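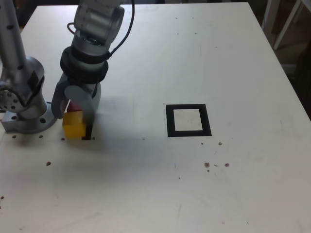
Home News Events Newsletter Contact

Blocks and small toys: collection for the Treltamcombe playroom

The playroom at Treltamcombe is taking in toy blocks again until the end of March. Plain cubes in solid colors are the most useful, and yellow and red are always welcome. Odd pieces are fine. Please wipe them down first and leave out anything cracked or chewed.

We have 79 blocks sorted so far and would like about 600, enough to fill the low shelves on both sides of the room. Piret Bite is keeping the bins at the front desk. If you have a large box to drop off, call Sze-wing Leung ahead of time so the side door is open.

Bags and lids for the bins are also needed.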